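I have belonged to a shared workshop in Puvstead for some time now, and I want to write against a habit we have there. When a person comes with a robot project, the first thing we ask is how strong the motor is, or how many axes the arm will have. We ask very late, or never, what the hand will do. I did the same mistake, so I write this also about myself.

My own arm has six joints and cost me 2839 euros in parts. I am still a little ashamed of the sum. It can lift a full bottle of water. For one whole winter it could not put a pen into a tray. I changed the belts, I changed the controller, and I wrote a long letter to the man who sold me the controller. Sándor Nyitrai, who builds clocks and has no interest in robots, looked at my table one Wednesday and asked me to do the task with two fingers, as the arm must do it. I was not able to do it well either. I turned the pen a little with my thumb each time, and my arm has no thumb.

After this I became a believer in what we call hand work before arm work. You take the grippers in your own hands, one left and one right, and you do the job with them on a normal table. You feel at once what is difficult. Estela Alarcón printed marker cubes for the backs of our grippers, so that the position of each one can be followed by a camera, and the movements can later be given to an arm. But I say the cubes are the second benefit. The first benefit is that the builder becomes humble. 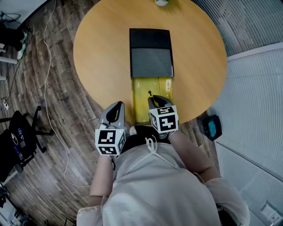

*Photo: Nabila Slaoui / Puvstead Open Workshop*

A black box, a yellow tray, one slim object between two finger pads. It looks like a game for small children, and some members say so. Milan Mulder says it more politely than others. His opinion is that people join a workshop to build machines, and that an evening of moving things by hand is an evening lost. He calculates that you could cut and drill a complete base plate in the same time. He is right about the base plate.

But let me answer him with numbers, which he likes. Ismail Fahmy recorded 400 repetitions of one simple task before he designed anything. From these he kept 19 in a folder called "bad", and he studied only this folder. In almost all of them the object was taken too near to its end. So he made the finger pads longer and softer, and he bought a smaller motor than he had planned. His arm, which he calls Morneck, is ugly. It does its work every day on his kitchen table. Mine, with the expensive joints, stood under a cloth until May.

There is another objection, and I find it more serious. Abdel Hamid, the repair shop next door to us, is full of people with very good hands, and they ask why we want to copy hands at all. A machine should do the task in a machine way, they say. A dishwasher does not hold a sponge. I agree with the dishwasher. If you have 1000 equal screws, please make a feeder with a vibrating bowl and forget my essay. At home, however, I do not have 1000 equal things. I have a pen, a cup, a key, a charger that is always in another place, and a table that was made for people. For this kind of disorder I do not know a better teacher than the hand.

What I ask from our workshop is modest. Put one pair of hand grippers in the common cupboard, next to the soldering irons, with the same rules for borrowing. Let every new robot project spend its first two evenings with them before it gets a place on the Vastum mill. And when somebody presents a project, let us ask first what was difficult to hold. I would like to hear the answers, including from Milan, who has promised to try it with his chess pieces and until now has brought only the board.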